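Dungate Residents' Forum
Board: Shared Facilities
Topic: Proposed revision of quiet hours in the reading room

Eltia_Desk
Posted 22 June 2019

Members are advised that the Residents' Office is reviewing the quiet hours for the reading room on the ground floor of the Sezer building. Under the present rule, silence is observed from opening until 2 p.m., after which low conversation is permitted. The proposal would extend silent use until 5 p.m. and move the language conversation group to the garden lounge.

The office sent a short survey to all 383 households and received 89 replies. Of these, 74 supported a longer silent period in some form. Comments on this board will be placed with the survey results before a decision is made. Any change would take effect in November.

Members are asked to keep remarks to the subject of the proposal and to refrain from naming individual residents.

northstair
Reply 1

I wish to record my support for the proposal. The reading room was described in the original residents' handbook as a place for quiet study, and the afternoon rule has gradually turned it into a second lounge. Residents who work evening shifts can read only in the afternoon, and they are poorly served by the present hours.

I would also request that telephone calls be prohibited at all times. The current notice by the door mentions conversation but says nothing of calls.

Wandance
Reply 2

I must respectfully disagree with the previous member. The conversation group has met in the reading room for many years. It uses the dictionaries and grammars kept there, and these cannot reasonably be carried to the garden lounge every time. The lounge is also cold from late autumn onward, which is precisely when the group would be required to move.

A response of 89 households does not, in my view, justify a change affecting all residents. The survey form was delivered in the same envelope as the parking renewal, and I suspect many members set it aside unread.

northstair
Reply 3

The survey was open to every household on equal terms. Those who did not reply had the opportunity to do so. I accept the point regarding the dictionaries, and would have no objection to a second set being purchased for the lounge.

plain_ledger
Reply 4

I take no firm position on the hours, but I would ask the office to consider the following before it proceeds.

1. Whether the garden lounge can be heated to a suitable standard in winter, and at what cost to the service charge.

2. Whether the reference books should be divided between the two rooms. Three open shelves do not hold a great deal, and a divided collection may prove less useful to both groups of readers.
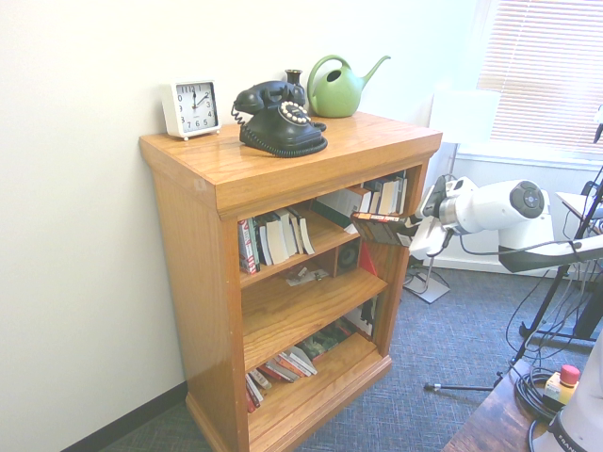

3. Whether silent hours on weekends should differ from those on weekdays. The proposal makes no mention of weekends.

4. Whether a trial period might be held before the rule is made permanent.

Wandance
Reply 5

I would accept a trial period, provided that the group is consulted at the end of it and that the results are posted here in full.

northstair
Reply 6

A trial is acceptable to me also. I maintain that the rule on telephone calls should apply from the first day and should not form part of the trial.

Wandance
Reply 7

On calls we are in agreement.

Eltia_Desk
Reply 8

The office thanks members for their contributions. The questions on heating and weekend hours have been referred to the building manager, and a written answer will be posted on this board. The request concerning telephone calls will be considered separately, as it requires only an amendment to the notice.

This topic will remain open for further comment until the end of the month. Members without access to the forum may submit remarks in writing at the front desk.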